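Jestetia Kitchen Notes
@jestetianotes
Feb 18, 2018

1/ Thread on cutting boards. I get more messages about these than about knives, and most of them come down to the same few questions. I'm putting my answers in one place so I can link to it.

2/ Background: I cooked at a place on Sepúlveda for a long time and now I run a small kitchen supply counter in Clomell. I sell boards. I also tell people not to buy them pretty often, so take that however you want.

3/ Size first. Most people own a board that's too small. If you chop an onion and pieces fall on the counter, the board is too small. Measure your sink before you buy, though. A board you can't lay down in the sink is a board you will wash badly.

4/ Thickness. Thin flexible mats are fine for moving food to a pan. They slide and curl with age. I keep one for fish and that's all it does.

5/ Wood. Maple and walnut are the usual choices. Close grain, easy on the edge of a knife. Needs oil. Can't go in the dishwasher. If you know you're going to put it in the dishwasher anyway, don't buy wood.

6/ Bamboo. Cheaper than maple and harder on your knives. Some are glued up better than others. The bad ones split along the glue lines in the first year. Look at the end of the board in the store and run a fingernail across the seams. If you can feel a gap, put it back.

7/ Plastic. Light, cheap, goes in the dishwasher. It scars up and the scars hold stains and smells. When the middle of the board is fuzzy to the touch, it's done. People hang on to them for way too long. My parents still have one from before I moved out.

8/ Glass. No. It ruins an edge faster than anything else in the house and the sound is awful. If someone gave you one, use it for serving cheese.

9/ Rubber. Restaurants like it and I do too. Heavy, quiet, kind to knives. It can be sanded when it gets rough. It costs more than it looks like it should and it smells like a tire for the first week.

10/ Color. White is the one I'd pick for plastic. Anything left on it is easy to spot, a bit of red most of all, and you can see when it needs a scrub. Dark boards look nice in photos and hide everything.

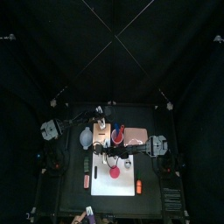

11/ How many do you need? I say 2. One for raw meat and fish, one for everything else. Make them different enough that you'd never grab the wrong one half asleep. Different colors work, and so do different materials.

12/ The color-coded sets with a board for every food group are for commercial kitchens with several cooks on a shift. At home you'll lose track of which is which by April and use the top one.

13/ Keeping it from sliding. Wet a paper towel or a thin dish cloth, wring it out, lay it flat under the board. Works on every counter I've tried. Rubber feet are OK but then you can only use one side, and I like being able to flip.

14/ Washing. Hot water, dish soap, a brush. Do both sides of a wood board even if you only used one, so it doesn't dry unevenly and warp. Then stand it on its edge with air on both faces. Don't lay it flat on a wet counter overnight.

15/ Onion and garlic smell. Coarse salt and half a lemon, rub it in, leave it a few minutes, rinse. It helps a good deal on wood. On old plastic it helps a little.

16/ Stains on plastic. Baking soda and water mixed to a paste, scrub, wait, rinse. Beets and turmeric may never come all the way out. It's a color problem and the board is still fine to use.

17/ Oil. Food grade mineral oil from the drugstore. Skip olive oil and vegetable oil, they go rancid and sticky. Put on more than you think, leave it overnight, wipe off the extra in the morning. New boards want it weekly for the first month. After that, go by looks. Pale and dry means oil it.

18/ Board cream is mineral oil with wax in it. Nice to have. We carry the Ondbridge tin and I use it at home, but plain oil on its own will keep a board going for years.

19/ Warped boards. A small warp can often be fixed. Lay the board hump side up on a damp towel, put something heavy on top, leave it a day or so, check it. Let it dry standing up. If it rocks again after that, it'll keep doing it.

20/ Cracks. A hairline at the end of a wood board can be glued and clamped with food-safe wood glue. A crack that goes through to the other side is where I'd stop. Cut it down to a small cheese board if you have a saw.

21/ Sanding. Start at 80 grit if the cuts are deep, then 120, then finish at 200 or whatever your store has closest to it. Wet it, let it dry, knock down the raised grain, then oil. Do this outside. I did mine in the kitchen once and was wiping dust off the top of the fridge for a week.

22/ Price. A good maple board that fits a normal home counter shouldn't run you much more than $50 where I am. You can pay a lot more. The most expensive one I've had in the shop was $537, end grain walnut, and it sat on the shelf until I marked it down. Beautiful board. Too heavy to lift into a sink.

23/ If you have $15 total, buy one big plastic board, use one side for meat and mark that side with a notch in the corner. Wash it properly in between. That's a perfectly good setup and I cooked that way all through my first apartment.

24/ Got a few replies asking about juice grooves. I like one on a carving board. For daily chopping I'd skip it, the groove takes up space and collects parsley.

25/ Someone else asked about boards with a handle hole. Good if you hang them. Check the inside of the hole is sanded smooth.

26/ Knives are next, when I have time to type it all out.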